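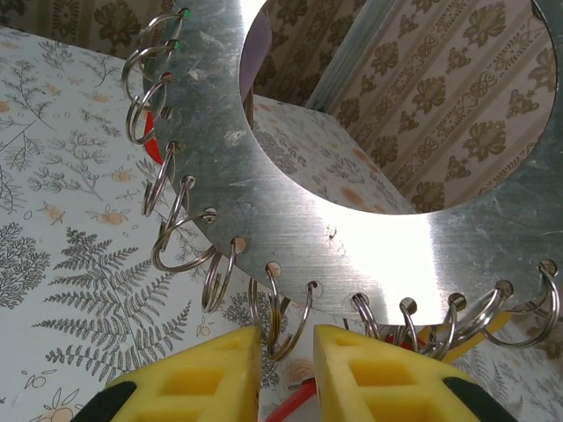
ok so I joined a choir in November and I have been promising you all a report, get comfortable

background for the new people: I played clarinet in school, badly, and have not sung in front of another human since a cousin's wedding. I can read music if you give me a minute and don't look at me

the choir is the Pistilmont Community Chorus. no audition! you just show up with a pencil. I showed up with a pen and the alto next to me moved it away from my score like it was a lit match

they put me in second alto (I thought I was a soprano. I was wrong about that for 30 years)

the big piece this season is a brand new song cycle called The Tririco Letters, for choir, piano and one very busy cello. it's set to letters a lighthouse keeper's wife wrote home, and yes I cried at the second rehearsal, over a movement that is mostly a grocery list

if you've never sung new music: there's no recording. none. you can't go home and cheat with headphones. our director plays your line on the piano twice and then looks at you

movement four is in 7/8 and the only way I can get it is to say "apple apple pineapple" under my breath. it works great until I have to sing real words

also the second altos have the same note for two whole pages. same note! then on page three we jump up a sixth with no warning and hold it over the tenors, who are doing something completely different and sound very pleased with themselves

someone asked if it's expensive. dues are $200 for the season and that covers the scores. I also bought a black folder, because apparently my blue one was "visible from the balcony"

we're singing it at Clorach Hall, which seats 300. the director keeps telling us the piano in there is a beast and we'll need twice the consonants. I've been spitting T's at my windshield all week

the other half of the program is four folk song arrangements and a Fauré everyone already knows except me. the old hands sing it from memory and I'm over here turning two pages at once

things I did not expect to love: warmups. we do this one on "zing" that goes up by half steps until people start dropping out laughing. best part of my week, no contest

somebody replied to ask if they should join one too and yes, please, go. you'll be lost for three weeks, then one chord will line up and you'll feel it in your teeth

anyway the concert is at 7:30, doors at 7, and there's pie after. I'm the one in the second row mouthing "pineapple"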